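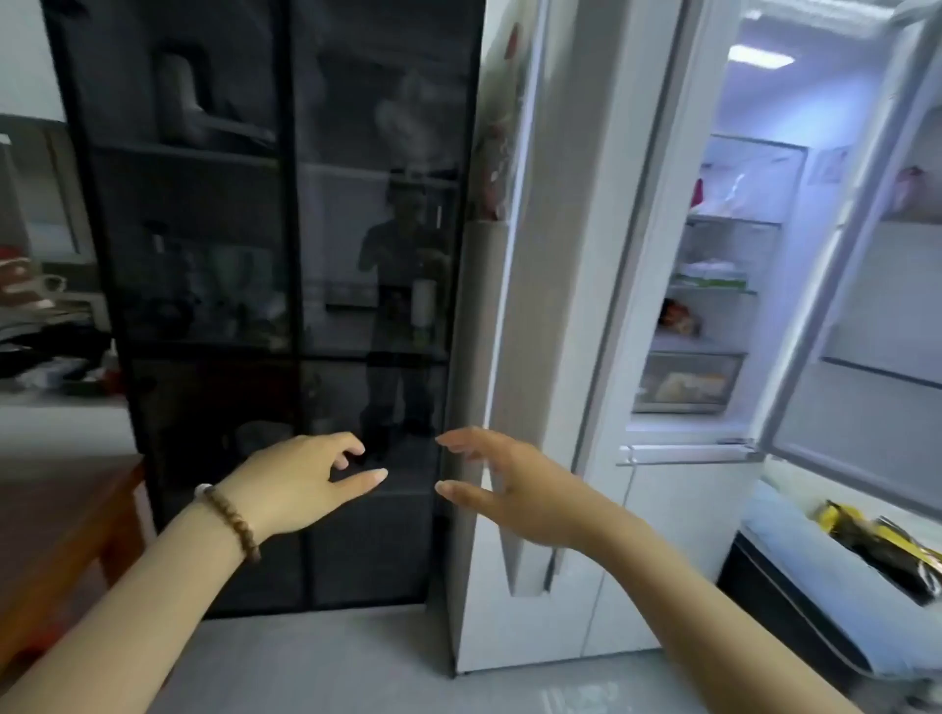 Rostilora Household Tasks - Pre-Session Safety and Capture Inspection

Form 146, kitchen and storage areas
Site: Stosstead, ground floor kitchen
Inspected for: Drenunura, field collection group
Date: June 14, 2018
Task set: Refrigerator and cabinet, open / close / reach
Capture: head-mounted camera, bare hands, no props

Status codes: OK = acceptable. C = acceptable with comment. A = action required before the next session. N/A = not applicable.

Section 1. Access and floor

1.1 Working area in front of appliance clear for a full step back - OK
Clear floor measured at 80 cm with the right-hand door swung fully open. The floor is smooth and grey. Spills are to be wiped before recording resumes, including between takes of the same task.

1.2 Items stored beside the appliance - C
White box or bin to the lower right of the refrigerator, with a yellow and black package lying on top. The right forearm passes in front of it on the reach. It does not obstruct the task but the package could be swept off. Move the package or accept it as clutter and tag the episode accordingly. Do not move it halfway through a set.

1.3 Table edge - C
Reddish-brown wooden table to the left of the cabinet, close to the left forearm at full reach. Collector to rehearse the reach once with the camera off.

1.4 Cables - OK
The recorder is battery powered. No charging leads to cross the kitchen floor during a session.

Section 2. Appliance and furniture

2.1 Refrigerator stable when doors are pulled - OK
Pulled at the handle and at the door edges. No forward movement.

2.2 Lower drawer - C
Keep closed whenever the upper compartment is in use. An open drawer puts the collector's shins against the front edge, and the head camera will not show it.

2.3 Glass-front cabinet secured to wall - A
Could not confirm a wall fixing without moving the cabinet. Until confirmed, cabinet tasks are limited to reaching and pointing. No pulling on the panels. The cabinet holds jars and bowls, and a tip or hard knock would be serious. Drenunura to arrange the check with the site.

2.4 Glass panels free of cracks and sharp edges - OK
Checked by eye and with a gloved hand along the accessible edges.

2.5 Pinch point between refrigerator and cabinet - C
The two fronts sit very close together. Fingers must stay on the face of the door and not curl around the edge on the cabinet side. Repeat this at each briefing, including for experienced collectors.

2.6 Door shelves - OK
Nothing loose enough to fall on a normal swing. The fast-open variation was withdrawn in February and is not to be brought back at this site.

2.7 Food storage - C
Total door-open time is limited to 300 seconds per session. The collector cannot be expected to keep track of this while performing tasks, so the session lead keeps the timer. Food belongs to the household and stays where it was found, unless the task sheet names a move and a return.

Section 3. Collector

3.1 Sleeves, rings, watch - OK
Forearms clear. No gloves in this task set.

3.2 Bracelet - C
Wooden bead bracelet on the left wrist, visible in both views. No catch observed on the handle or the door edge. The current protocol permits wrist jewellery if it is worn for the whole session. Once recorded with it, do not remove it partway through, as the change breaks continuity between episodes. Enter "left wrist, beads" in the wearables field. For drawer tasks it comes off before the first take.

3.3 Head mount fit - OK
Strap snug, no slip when looking down. Pads cleaned between wearers.

3.4 Downward view - C
The head mount narrows what the collector notices near the feet. Any step backward is called aloud first. If the session lead calls stop, the take is discarded without discussion.

3.5 Rest intervals - OK
Hands lowered between takes. Arm's-length work at this height is tiring and the later takes get sloppy if the breaks are skipped.

Section 4. Capture conditions

4.1 Light level at the work surface - OK
Meter reading above the 300 lux minimum with the ceiling light on. Interior lamp working.

4.2 Exposure with door open - C
The refrigerator interior is much brighter than the cabinet beside it. Items behind the tinted glass are hard to make out even in a good take. Lock exposure on the door face before starting. Annotators should use "unidentified container" for cabinet contents and should not guess from shape.

4.3 Reflections of persons - A
The cabinet glass mirrors a standing figure. Household members and observers must stay out of the area it reflects. Review every episode that includes the cabinet and mask faces before upload. The existing mask script looks for faces in the main view and misses small reflected ones, so the check is manual for now.

4.4 Reflections of fixtures - C
The ceiling light shows on the upper right-hand door as bright nested outlines. Not a safety matter. Tag as "specular, door" so that the lines are not annotated as handles or seams.

4.5 Labels and codes - C
Energy-efficiency label with QR code on the right-hand door. The print is not readable at capture distance, but the code is to be masked with the rest. Do not peel the label. It is not ours.

4.6 Hands in view - OK
Both hands remain visible at contact. Palms-on-door takes are to begin with hands clear of the surface, so that first contact falls inside the recording. 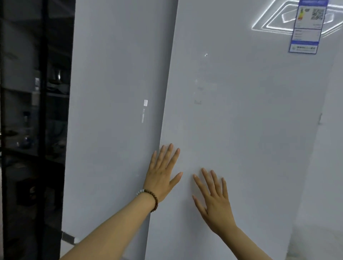
4.7 Contact on flat panels - C
Fingertips of the left hand reach across the seam onto the right-hand door. Annotate contact with both doors for that hand. The earlier guide asked for a single contact surface per hand and produced wrong labels on two-door units. Steady pressure only - no shove, no leaning body weight into the palms.

Section 5. Equipment

5.1 Recorder battery at start - OK
Blöndal recorder at 80 per cent. Minimum to start is 70. Below that, swap before the collector puts the mount on.

5.2 Recorder case temperature - OK
Comfortable to the touch after the trial run. Stop if the wearer reports heat at the forehead.

5.3 Storage card seated and formatted - OK

5.4 Spare mount on site - N/A

Section 6. Result

Site accepted for refrigerator tasks. Cabinet tasks restricted under 2.3 until the wall fixing is confirmed. Cabinet episodes held from upload under 4.3 until the manual review is logged.

Open actions
2.3 Confirm wall fixing - Drenunura, before next cabinet session
4.3 Manual review of reflections - Rostilora annotation desk, before upload

Re-inspect if the furniture is moved or the task set changes. File the completed form with the session log, not with the equipment records.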